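Setting up and maintaining the Traler hand-held gripper station
Student project report, Sławomir Ziółkowski
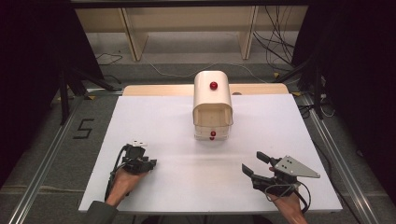
My project was the upkeep of one station in the teaching lab, which we call Traler. It had been used by two earlier groups and had no written procedure for setting it up or checking it. I was asked to get it into a state where a new student could start it without help, and to keep a record of the faults I found on the way. The station is a wooden table with a white board on top, standing between two silver aluminium rails, and the operator works at it with a gripper in each hand. Most of my tests used the cream housing with the two red knobs, placed near the middle of the board with both grippers held open in front of it. I chose it as the standard object for checks as the knobs are smooth and round, and a finger that does not close squarely tends to slip off them.

1. State of the station at the start

The log file left by the Erkidel group listed 841 recorded runs. Of these, 243 were marked as unusable. The comments beside them were short, mostly "left lost" or "bad close", and it took me a week to work out that these were two separate faults. "Left lost" meant the signal from the left gripper had dropped out during the run. "Bad close" meant the software showed a gripper as shut when the fingers still had a gap between them.

There was also a box of spare parts with no labels. I sorted it on the first afternoon. It held screws in three lengths, two spare finger pads, a cable of the right type and one of the wrong type. The wrong one fits the socket but does not carry data, and I have now cut the plug off it.

2. The cable fault

I tested both cables on the bench with a meter and they passed. The fault only appeared when the hand was turned palm up. With the wrist in that position the cable pulled sideways on the plug, and after enough runs the socket had worked loose from its seat inside the left gripper.

The repair was as follows. I switched the station off and unplugged both grippers. I took the cover off the left one and found two of the four solder joints cracked. I resoldered these with help from the technician, put the cover back and left more slack in the cable between the plug and the first clip. I then did the same inspection on the right gripper, where the joints were sound.

After the repair I did a bend test. The wrist was turned from palm down to palm up and back, 3,000 times in total, spread over several sessions. This was dull work and I shared it with two people on my course. There was one dropout in the whole test, and it happened when a chair was wheeled over the cable on the floor.

3. The closing fault

Each gripper has to be told what "fully open" and "fully closed" are. The Erkidel group had done this once, and the values were stored in a file that nobody had changed afterwards. The finger pads wear with use, so the closed value slowly becomes wrong.

I wrote a short routine that asks the operator to open the gripper, close it, and repeat this five times. It takes the middle reading and saves it. If the five readings differ too much it refuses to save and asks for the routine to be done again. My first version did not have this check and I saved a bad value twice, both times through squeezing too hard.

The pads on the right gripper were worn more on one side than the other. I fitted the two spares from the box and ordered more from Clorel. Delivery took longer than expected and they came in December, after testing had finished, so the left gripper still has its old pads.

4. Table and board

The board used to creep towards the operator during a session. It is light and was only resting on the table. I put thin rubber strips under the two long sides. With the strips in place it did not move in any of my later tests. It can still be lifted off for cleaning, which should be done with a damp cloth and no spray.

The bolts on the mounting plates also need attention. I found the ones on the right gripper loose on two occasions. Thread lock would probably solve this, but the plates have to come off for inspection and I did not want to make that harder.

5. Checks before use

Look at both plugs and push them fully home.
Try each plate by hand and tighten any loose bolt.
Run the open and close routine on the left gripper, then the right.
Turn each wrist palm up and watch the signal for ten seconds.
Take hold of each red knob once with each gripper and check that the fingers meet it evenly.

The list takes me 13 minutes. A student from the Coelho group, who had not used the station before, followed it from the printed sheet and needed one correction, on the order of the routine. I have reworded that line.

6. Work left to do

The left pads should be changed and the routine run again with the new ones. The socket repair should be inspected after the next long set of runs. I would also like the software to stop a run when the signal drops, as it currently carries on and the operator only finds out at the end. The source for the routine and the printed check sheet are in the station folder.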